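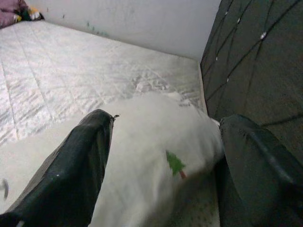

When one bank takes over another, the customers usually receive a letter and then a long silence. I went through this when Skekholm Savings was taken over by Wong Bank, and I made several mistakes with my accounts. I wrote down the steps in the order I would do them today. They are for a normal household with a checking account, a savings account and maybe a loan. If you own shares or bonds of the old bank, your situation is different and you should ask a lawyer.

## Step 1. Save your statements before the old website closes

Log in to the old bank and download every statement it offers as a PDF. In my case the old website stayed open for 12 days after the letter. The new bank showed only the transactions made after the change.

Download also:

- the tax forms of the last years
- the list of your scheduled payments
- the contract of any loan or certificate of deposit
- the messages from the secure mailbox, which are easy to forget

Put the files in one folder and give them names with the year first, so they stay in order.

## Step 2. Write down the balances

On the last evening before the transfer, write the balance of each account on paper, and also the pending payments. I had 1,303 dollars in checking and one pending check. On Monday the new bank showed a different sum, and with my paper I could explain the difference in one phone call.

## Step 3. Make a list of everybody who takes money or sends money

Go through three months of statements line by line. For yearly payments, such as insurance, you need to go back a full year. My list had 8 lines. It looked like this one, in shorter form:

| Who | Direction | Day | Old account number used? |
|---|---|---|---|
| Employer | in | 28th | yes |
| Electricity | out | 5th | yes |
| Renter's insurance | out | once a year | yes |
| Phone | out | 17th | no, by card |

Payments by card need a separate check. The old card may stop on another day than the old account number.
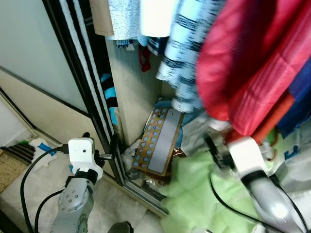 *The open wardrobe.*

## Step 4. Read the letter about the certificates of deposit

The new bank may offer you a lower rate on your certificate. Look for the last day on which you can take the money out without a penalty. In my letter it was on page four, under the title "Other information." Rhonda Beaudoin from the Trirnville branch marked it for me with a pen, otherwise I would have missed it.

## Step 5. Check if you are now over the insured limit

This step is important if you already had money in both banks. Before, the two deposits were counted separately. After the takeover they can be counted together, usually following a grace period. Ask the new bank for two things in writing: the date when the grace period ends, and how your joint accounts are counted. 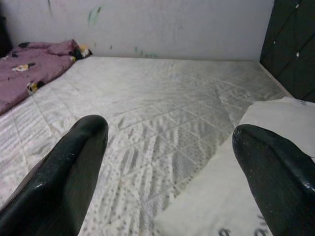
If the total is too high, move the extra part to a third bank. I moved 3,000 dollars to Nonus Credit Union. My total was still far under the limit, but I wanted to have a second card that works when the first one does not.

## Step 6. Test with a small payment

Send one dollar from the new account to a person you trust, and ask this person to send it back. Do it on a working day before noon. On a Saturday you will not know if the payment is blocked or only slow.

## Step 7. If something is wrong

Call first, and note the time and the name of the person. Then write the same complaint by mail or in the secure mailbox. A good complaint is short:

> My balance on the old statement was ____. The new account shows ____. I attach the old statement. Please correct the difference or explain it in writing.

Keep the old checks until the last one has been cashed, and the old card until all the card payments on your list have been changed.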